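Cómo aprovechar un estudio pequeño sin hacer obras

Vivir en un estudio obliga a decidir qué se queda y qué se va. En esta guía usamos como referencia un piso de una sola pieza en el edificio Geddes, en Birkumthorpe, por el que se pagan 900 al mes con el agua incluida. El método sirve para cualquier vivienda de tamaño parecido.

Antes de empezar

Necesitas una cinta métrica, papel cuadriculado, cinta de pintor y una tarde libre. Si vas de alquiler, lee el contrato y busca qué dice sobre taladrar paredes. En Geddes se permite hacer agujeros, siempre que se tapen antes de devolver las llaves.

Paso 1. Mide todo y dibuja el plano

Mide cada pared de esquina a esquina, a ras de suelo y otra vez a la altura de los ojos. En los edificios antiguos las dos medidas no suelen coincidir. Apunta también la posición de los enchufes, los radiadores y el lado hacia el que abren las puertas. En nuestro estudio, el hueco entre la puerta del baño y la ventana medía 96 cm, de modo que la cómoda de un metro que había antes se vendió.

Paso 2. Marca las zonas en el suelo

Con la cinta de pintor, señala dónde van a ir la cama, la mesa y el paso. Deja al menos 60 cm para caminar. Vive dos o tres días con las marcas puestas y corrige lo que estorbe. Si el lunes ya has pisado la «cama» cuatro veces, muévela.

Paso 3. Elige una sola superficie de trabajo

En un estudio la encimera sirve para cocinar, comer y trabajar. Reserva un tramo libre de al menos 80 cm y no coloques nada fijo en él. Los electrodomésticos de uso semanal pueden ir a un armario alto. Una encimera oscura disimula las manchas, aunque enseña el polvo y las migas; una clara hace lo contrario.
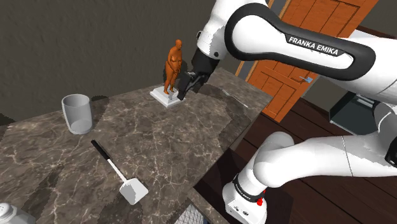
Figura naranja con base blanca sobre encimera de mármol oscuro, junto a un brazo Franka Emika.

Paso 4. Sube el almacenaje

Coloca baldas por encima de la puerta y de la cabecera. Para cargas ligeras basta con escuadras sencillas; nosotros montamos el sistema de rieles Damach, que permite cambiar la altura sin hacer agujeros nuevos. Comprueba antes de qué es la pared: en tabique de yeso hacen falta tacos específicos. No pongas nada pesado sobre la cama.

Paso 5. Separa la cama

Una cortina de techo a suelo ocupa menos que un biombo y se lava. Si prefieres una estantería abierta, fíjala a la pared y deja vacías las baldas centrales para que pase la luz.

Paso 6. Haz las cuentas

El presupuesto inicial era de 1.000 y sobró la mitad. Las baldas, los rieles, la cortina y una mesa abatible de la tienda Brornitz sumaron 491. La mesa fue lo más caro. Si tienes que recortar, empieza por ahí y busca una de segunda mano; en agosto, con las mudanzas, aparecen bastantes.

Errores frecuentes

Comprar cajas antes de vaciar los armarios. Primero se descarta y luego se mide lo que queda.

Tapar el radiador con el sofá. Deja unos centímetros libres por detrás.

Confiar en una única lámpara de techo. Pon al menos otra junto a la cama y otra en la zona de trabajo, con interruptor al alcance de la mano.

Guarda el plano cuando termines. Hará falta al cambiar cualquier mueble.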